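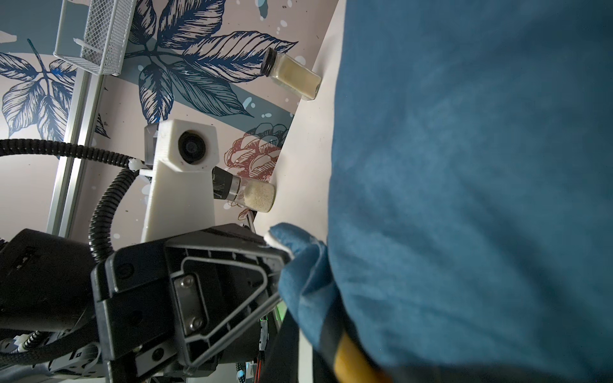

Vallura: frequently asked questions

Last updated March 31, 2023

These answers cover the cloth-handling study carried out under the Vallura project at our Himatbridge lab. They are meant for people who have read the report or seen the talk and want more detail, and for groups thinking of trying the method on their own arms. If your query is about the data files, go straight to the section on data and code.

THE METHOD

What is Vallura trying to do?

We want a robot arm to pick up one soft item from among others and move it to a chosen spot, using only the camera on its wrist to see. Soft items are awkward for robots. A cloth has no fixed shape, it hides parts of itself, and it moves as soon as something touches it. Vallura looks at one narrow part of that problem, the short stretch of time between the fingers reaching the cloth and the cloth leaving the surface. We call this stretch the pinch window.

What is new about it?

Most of the learning code is standard. The part we added is a second output from the network. Alongside the next arm movement, it gives a score for how likely the present grip is to survive a lift. If the score stays low, the arm opens its fingers, backs off a little and tries again from a slightly different angle. The network learns both outputs together from the same recordings.

How does it learn the score?

From people driving the arm by hand. When an operator lifts an item and keeps hold of it, the frames before the lift are marked as a good grip. When the item slips, or the operator lets go and starts again, the frames before that are marked as a poor one. The marks are made automatically from the finger position and the arm height, so no one has to go through the video frame by frame. A small share of the marks come out wrong. We left them in for the main result and describe a cleaned-up version in the appendix to the report.

Why only a wrist camera?

A fixed camera gives a better view of the whole work area, but the arm often blocks it at exactly the point where the grip happens. The wrist camera sees the fingers and the cloth between them throughout. It also moves with the arm, which means a group can shift the whole rig to another room without measuring where everything is again. The price is that the arm can lose sight of its target when it swings away, and the method has no good answer to that yet.

Does motion blur cause trouble?

Some. Blurred frames are common during the pinch window, partly from the arm and partly from the cloth. We tried throwing away the worst frames before training and the results got worse, so all frames are now kept. Our reading is that the network has to see blur in training if it is going to meet blur in use. We have not tested this on its own and would be glad if someone did.
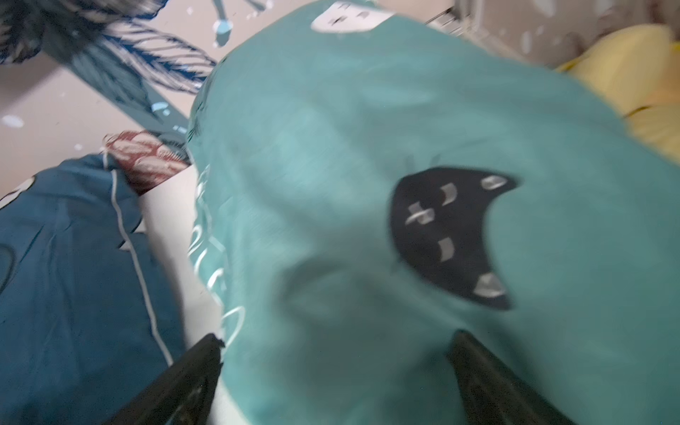

Wrist camera view of a teal fabric item between the gripper fingers. The cat-face print is tilted and the cloth is motion-blurred.

Do printed patterns help or get in the way?

Both. A large, clear print gives the network something to follow as the cloth turns, and grip scores on printed items settle sooner than on plain ones. On the other hand, a dark shape on a light cloth can be read as a fold or a shadow, and early versions of the network would sometimes close the fingers along the edge of a print where there was nothing to grip. Adding more printed items to the training set reduced this. It has not gone away.

What about busy backgrounds?

We train with patterned backdrops on purpose. A plain white table makes it easy to pick out the cloth, and a network trained that way does badly as soon as the surface has leaves or flowers on it. The early recordings were made on a plain surface and none of them are used in the results below.

RESULTS

How much data was used?

The training set has 2,402 recorded attempts, all made by people driving the arm. An attempt runs from the arm's rest position to the moment the item is released or dropped. Attempts where the operator gave up are included, because the grip score depends on having them.

How well does it work?

We ran 60 test trials with items the network had not seen in training. The arm picked up the right item and put it down in the target area in 40 of them. The same network with the grip score switched off was given the same items in the same starting layout and did worse, mainly through lifting too early. The full table, item by item, is in the report.

What counts as a success?

The item has to end up wholly inside the target area and the arm has to be back at rest. An item left hanging over the edge is a failure, even if the grip was sound. We allow up to 3 tries at the pinch in each trial. After that the trial is stopped and marked as a failure.

What are the usual failures?

The most common is picking up two layers when they belong to two different items. From the wrist camera the two can look like a single thick fold, and the score has no way to tell the difference. The next most common is the lost target described earlier. Thin, slippery fabric is also a weak point — the score tends to be too hopeful and the cloth slides out on the way up.

We also saw a few trials where the arm kept opening and closing on a perfectly good grip until it ran out of tries. These were all under dim light. Brighter lighting fixed it in the cases we repeated, but we have not looked into it properly.

Is the score a probability?

No. It runs from nought to one and a higher number means a safer grip, but a score of one half does not mean that half of such grips will hold. Please do not quote it that way. If you need a true probability you will have to calibrate the score against your own trials.

Has anyone repeated the result?

A second arm was set up at our Hayes site in November and ran the trained network without any further training. It worked, with a lower success rate. The fingers there are a different shape, and we think most of the gap comes from that. There has been no independent repeat outside our own sites so far.

Does it work on hard objects?

We have not measured it. Small rigid things such as jars do turn up near the cloth in our work area, but they are not targets in this study and the grip score was never trained on them. The network will produce a number for a jar if you point it at one. We would not trust the number.

TRYING IT YOURSELF

What equipment do I need?

An arm with a two-finger gripper, a camera fixed at the wrist so that both fingertips stay in view, and some way of driving the arm by hand to collect your own recordings. The gripper has to report how far open it is. Force sensing is not needed and we do not use it.

Does the camera position matter?

Yes, more than we expected. If the mount works loose and the view shifts, the grip score drifts before the arm movements get visibly worse, so the fault is easy to miss. We compare a still of the closed fingers with a stored one at the start of each session. If the two do not line up, the mount is refitted before any recording is done.

Check cables at the same time. A cable that drops into view now and then will do more harm than one that is always there.

Can I use your trained network as it is?

You can, and it is a reasonable place to start, but plan to add recordings from your own arm. A change of fingers seems to matter most, then lighting, then camera type. The backdrop matters least.

How should I choose items to train on?

Go for a spread of weight and stiffness before you worry about colour. Include things with seams, piping and drawstrings, since the fingers will find those whether you want them to or not. Let the items overlap. If you tidy the work area before every attempt, the network will only learn to handle a tidy work area.

How long should an operator work at a stretch?

We change operators often. Tired operators make fewer second tries and push on with poor grips, and this shows up in the data as a rise in slips. Your own limit will depend on the controls you use.

Is it safe to leave running?

No. Treat it like any other research arm. Keep the stop button within reach and keep hands out of the work area while the fingers are closing. The grip score is not a safety feature and knows nothing about people.

DATA AND CODE

Where can I get the recordings?

They are shared on request for research use. Write to the project address at the foot of the report with a short note on what you plan to do. Recordings come with the arm positions, the finger opening, the wrist video and the automatic grip marks. The hand-checked marks cover part of the set only and are in a separate file.

Are people visible in the recordings?

Hands and sleeves are, in places. Faces are not included. Everyone who worked near the arm agreed to the recordings being shared.

Can I use the data in a product?

Not under the research terms. Brovico handles commercial licences for the project and will want to know which parts you need, as the video and the trained network are licensed separately.

How do I report a mistake?

Send the recording number and the time within the recording. Corrections to the grip marks go into the next version of the file, and older versions stay available so that published results can still be checked.

What comes next?

Work has started on the two-layer problem. The first idea is a small sideways tug before the lift, to see whether both layers move together. It slows each attempt down and we do not yet know whether it is worth the time. Results will be added to this page when the trials are finished.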